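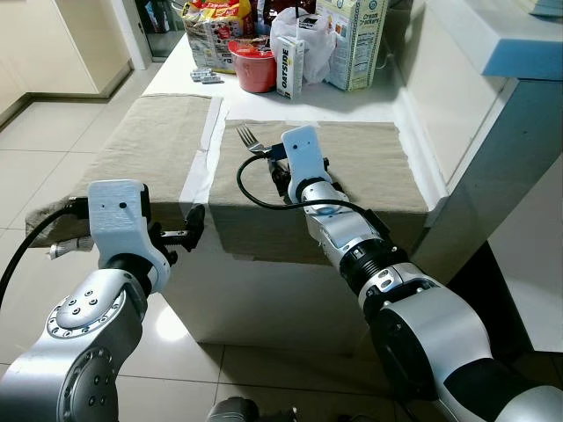
Figure 4a. Shared surface, far view of the food group. Cloth in two panels, fork over the right one.

Home Issues Current Archive Submit Contact

4.2 Food kept on the eating surface

Most of the surfaces in the sample do more than one job. Of the 1705 surfaces coded, 843 held food that was being stored there and not served. Shelf-stable stuff mostly: crackers, noodles, cartons, snack bags, things that get bought and put down. We call these shared surfaces. The term is from the Ditero pilot, where it also took in desks. We leave desks out.

The surface in Figure 4 is a plain case and we use it to walk through the coding. White top, tiled room, a small one. Food group at the far end, cloth on the near part. Red container at the left side of the group, box labeled OATSIDE next to it, tall cream cracker box further right. Snack packaging in red, yellow and white behind. Coded as follows: food zone, far; setting zone, near; no overlap between the two. The fork goes under setting zone in both views, even though it isn't lying flat in a place of its own in either. Under the rules a utensil takes the zone it is closest to.

Coverage. The cloth is in two panels with a strip of white between them and tape running along it. Coders disagreed here at first. Golshifteh Tabrizi had it as one covering in two parts, Hervé Le Goff as two separate settings. Both readings are allowed by the April version of the codebook, which was a problem. The rule now is that panels side by side with a visible gap count as separate, tape or no tape. This changed the setting count on a fair number of surfaces in the Gumov set, less in Nakisen where single large cloths are more common.

Overhang is recorded but not scored. Cloth going over the front edge shortens the part that lies flat, and in small rooms people seem to let it hang and leave the food where it is. We can't show that from still pictures. It came up in the interviews though, more than once. One Shahbazi respondent said she would "sooner fold the cloth than move the shopping," and several others described somthing close to it. 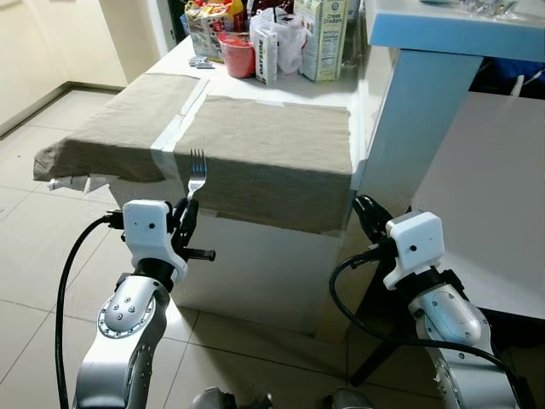
Figure 4b. The same kind of arrangement with the front face in view. Fork upright at the cloth, groceries beyond.

The front face matters for a reason we missed in the pilot. From higher up, a draped panel reads as a mat that ends at the edge. With the face in view (Figure 4b) the cloth comes down over the upper part only, and the lower front is bare white. On the left side crumpled white paper shows under the drape. Paper under cloth got its own code late, after the first 400 surfaces had been done, so the earlier ones had to be gone through again. Tedious. Paper was easy to overlook and some will still be missing.

Order within the food group. Tall items at the back or to one side, small flat ones in front. The tall cracker box sits right of the OATSIDE box, with the bag behind the latter, and small packets lie low at the left in front of the snack packaging. This holds across most of the shared surfaces in all the sets. Whether its deliberate is another matter. Respondents asked about it tended to say they had never thought about it, then gave a reason anyway (labels easier to read, small things get lost). We report these answers in 4.4 and put no weight on them here.

A second table was coded wherever one was close by. The light blue one at the right of Figure 4b is an instance. Entered as adjacent, blue, use not coded. Adjacent tables turned out less useful than hoped; they were recorded unevenly between sets and we drop them from the models in Section 5.

Remaining codes, briefly. Seven in total for position of food relative to the cloth: beyond, beside left, beside right, on, partly on, under a fold, mixed. Figure 4 is "beyond". Beyond is the largest class in every set, partly on comes next. Under a fold is rare, and nearly all of it is from Nakisen. Mixed was used as a last resort and was resolved by a third coder where possible, otherwise left.

Coding sheets for this section are in Appendix B. The utensil rules are in Appendix C.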